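The Slab Stays: Converting the Zostilton Dye Works
A mid-century mill building becomes studios and offices, with most of its concrete left in place

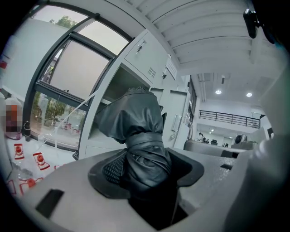
The existing structure

The Zostilton dye works is a four-story concrete frame on a 16-foot column grid, built for wet process work and closed when the last tenant moved its equipment out. The floors are flat slabs with drop panels. The exterior walls are brick infill, one layer thick in places, with steel sash windows that had not been opened in decades.

Panasiuk, the architecture practice hired to convert it, began with cores. The team took samples from every bay on the two lower floors, where dye liquor had pooled against the columns. Chloride levels were high at the base of the north row and unremarkable elsewhere. The north row was jacketed. The rest of the frame was cleaned, patched and left exposed.

Loads

Process floors are usually stronger than offices need. The original drawings, found in a flat file in the boiler house, gave a design live load of 200 pounds per square foot on the second floor. That reserve paid for most of what followed. It allowed a raised floor, a new stair opening and a planted roof terrace without added columns.

Lateral resistance was the weaker point. The old frame relied on its infill, and the infill was cracked at the corners. Panasiuk placed two new shear walls beside the elevator shaft and tied them to the slabs with drilled dowels. The walls are board-formed and carry no finish. They are also the only new vertical concrete above grade, apart from the jacketed columns.

Envelope and services

The steel sash was the longest argument of the project. Repair would have kept the thin sight lines; replacement would have cut heat loss by more than half. The final scheme does both — the street elevation keeps its original frames with a second glazed layer inside, and the courtyard side has new thermally broken units. From the sidewalk the difference is hard to find. From the courtyard it is plain, and the new mullions are noticeably heavier.

Brick this thin cannot take much interior insulation without risk of frost damage. The designers modeled several thicknesses and stopped at two inches of mineral board with a vapor-open plaster. Heating comes from low-temperature radiant loops in the topping slab, fed by 30 boreholes under the parking court. Ducts are limited to fresh air and run in a single zone along the corridor, where the drop panels leave enough headroom.

Plan

Circulation was moved from the ends of the building to the middle. The new stair rises through all four floors under a long skylight, and tenants open off it on both sides. Small studios take the courtyard bays. Larger offices take the street. A ground-floor hall called Prendarora seats 470 and can be split in two by a folding acoustic wall.

The hall is the least settled room in the building. Its columns stand where they always stood, and sight lines from the outer seats suffer for it. Reverberation was too long on opening and has since been brought down with felt baffles between the beams.

Next phase

The boiler house and the settling tanks remain untouched. A separate scheme, named Skumau after the creek behind the site, would turn the tanks into stormwater storage and put a workshop in the boiler house. Soil testing is due to start in October, and the chimney will be surveyed at the same time.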